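Was ist eine gemeinnützige Firma?

Geteilt: 433 Mal

Eine Firma verkauft Waren oder Dienste und nimmt dafür Geld ein. Zieht man alle Kosten ab, bleibt manchmal etwas übrig. Diesen Rest nennt man Gewinn. Bei einer gewöhnlichen Firma gehört der Gewinn den Eigentümern. Sie dürfen ihn behalten, verteilen oder in die Firma stecken.

Bei einer gemeinnützigen Firma gilt eine andere Regel. Sie darf ebenfalls Geld verdienen, muss es aber für einen festgelegten Zweck verwenden. Dieser Zweck heißt im Gesetz »gemeinnützig«. Das Wort bedeutet, dass die Arbeit der Allgemeinheit dient, also vielen Menschen und keinem kleinen Kreis.

Was steht in der Satzung?

Die Satzung ist ein Text mit den Grundregeln der Firma. Bei einer GmbH nennt man sie auch Gesellschaftsvertrag. Darin steht, wie die Firma heißt, wo sie ihren Sitz hat und welchen Zweck sie verfolgt. Das Finanzamt liest diesen Text und prüft, ob der Zweck im Gesetz vorkommt. Bildung, Umweltschutz und die Hilfe für alte Menschen gehören dazu.

Darf eine gemeinnützige Firma »gGmbH« heißen, so steht das kleine g für gemeinnützig. GmbH ist die Abkürzung für »Gesellschaft mit beschränkter Haftung«. Haftung heißt: Wer Schulden macht, muss dafür einstehen. Beschränkt heißt: In der Regel wird nur das Vermögen der Firma herangezogen, das private Sparbuch der Eigentümer bleibt unberührt.

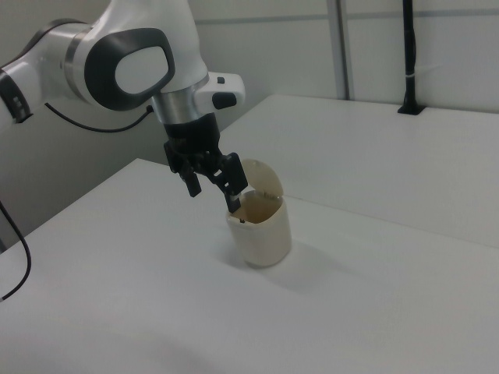
Ein Rechenbeispiel aus Zustetton

In Zustetton gibt es die Lernwerkstatt Drokard. Fiona Ritchie leitet sie. Die Werkstatt bietet Kurse für Erwachsene an, die besser lesen, schreiben und rechnen lernen wollen. Ein Teil der Kurse kostet Geld, ein anderer Teil ist frei.

Im November rechnete die Werkstatt so ab:

Einnahmen aus Kursen: 3.692 Euro
Ausgaben für Miete, Löhne und Bücher: 2.168 Euro
Überschuss: 1.524 Euro

Der Überschuss ist die Einnahme minus die Ausgabe. Fiona Ritchie darf ihn sich nicht auszahlen. Sie bekommt ein Gehalt, und dieses Gehalt steckt bereits in den Ausgaben. Auch die Höhe des Gehalts ist geregelt: Es muss zur Arbeit passen und darf nicht unverhältnismäßig hoch sein. Mit dem Überschuss bezahlte die Werkstatt einen weiteren freien Kurs mit sieben Plätzen.

Wer leitet die Firma?

Die Person an der Spitze heißt Geschäftsführerin oder Geschäftsführer. Sie unterschreibt Verträge, stellt Personal ein und sorgt dafür, dass Rechnungen pünktlich bezahlt werden. Bei einer gemeinnützigen Firma kommt eine Aufgabe hinzu – sie muss nachweisen, wofür das Geld ausgegeben wurde. Dazu sammelt sie Belege und schreibt einen Bericht über die Tätigkeit.

Verstößt eine Firma gegen die Regeln, kann das Finanzamt ihr die Gemeinnützigkeit entziehen. Dann können Steuern fällig werden, auch für vergangene Jahre.

Ist ein Verein dasselbe?

Nein. Ein Verein hat Mitglieder, die gemeinsam abstimmen. Eine GmbH hat Gesellschafter, denen Anteile gehören. Beide können gemeinnützig sein, müssen es aber nicht.

Kleines Wörterbuch

Gesellschafter: Person, der ein Anteil an einer Firma gehört.
Beleg: Schriftstück, das eine Einnahme oder Ausgabe beweist, etwa ein Kassenzettel.
Rücklage: Geld, das für später aufgehoben wird. Gemeinnützige Firmen dürfen Rücklagen bilden, aber nur in bestimmten Grenzen.
Spende: Geld oder Sachen, die jemand freiwillig gibt und für die er keine Gegenleistung erhält.

Text: Kenna Kinnear
Stand: 20. August 2023

7 Kommentare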